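OK so I've been learning Lithuanian for 6 months now and a few people asked how it's going, so here's a thread. Get a snack

Background for anyone new: my grandmother spoke it, my mom understands it, and I grew up knowing how to say thank you, potato and "close the door." That was the whole inheritance

I signed up in the winter for an evening class at the library. Ona Stankevičius teaches it. First night she wrote the seven cases on the board and two people did not come back after the break

If you've never met a case: the end of the word changes depending on what the word is doing. House, of the house, to the house, in the house. All one word wearing different endings. And then the adjective has to match. And the number has to match. I was not ready!

My notebook from March is mostly the word "namas" written over and over with arrows. I found it last week and laughed so hard I scared the cat

Things that worked for me, in no order:

Flashcards, but only whole phrases. I had 156 single words memorized at one point and could not ask where the bathroom was. Threw the deck out and started again with sentences

Talking to myself in the car. I narrate. I am turning left. The light is red. That man has a big dog. My accent is terrible and the windows stay up

Children's radio. There's an old serial about a hedgehog and I have listened to episode one maybe 33 times. I now understand all of it except one line the hedgehog says to the baker, and my mom doesn't get it either – she thinks it's a pun

Things that did not work: the app with the points. I got very good at the app. I'd have a long streak going and then open my mouth in class and out would come Spanish

Also did not work: labeling everything in the kitchen with sticky notes. They fell in the soup

Numbers deserve their own post. Up to nine you're fine. From eleven to nineteen the thing you're counting goes into a different case, and plural, except it's treated like... you know what, I still get it wrong. I just buy nine of things or fewer

The pitch accent I am leaving for future me. Ona says learners get understood without it and I have chosen to believe her with my whole heart

What surprised me is how much was already in there. We did food words and I knew the one for sour cream before she turned the card over. Same with "mitten." I can't tell you when anybody said mitten to me, but somebody did

Called my great-aunt on her birthday and did the first few minutes with no English. She's 70-something, very polite, and she let me struggle all the way through a sentence about the weather before she fixed it. Then she told me a long story and I caught roughly half – there was a goose in it

Current homework is the locative, so I've been practicing "in the box, on the floor, by the wall" on anything I run across. Dėžėje, ant grindų, prie sienos. Very glamorous hobby

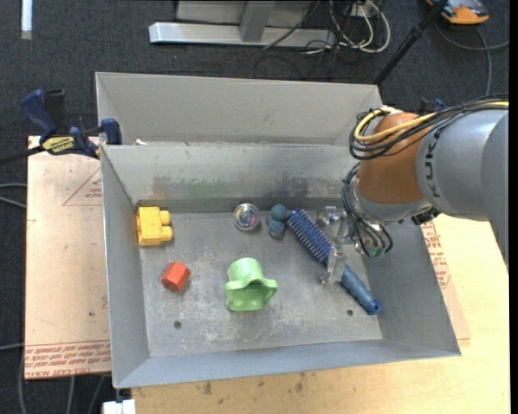 Hamdia Tufa replied that the locative was the first case that ever stuck for her, and that I should quit drilling the endings in a table and learn each one glued to a place I go every day – at work, in the store, in the yard. Tried it this morning. Darbe, parduotuvėje, kieme. It's so much faster, thank you Hamdia

She also asked about books. We use a photocopied packet, so I can't help much there, but the class does have a little shelf of picture books and I've borrowed the one about the bear twice

Next session starts in the fall and I'm signed up for level two. If you're near the library and want to come, message me and I'll send you the sign-up info. Bring a pencil with a good eraser

Also if anyone knows the hedgehog serial PLEASE tell me what he says to the baker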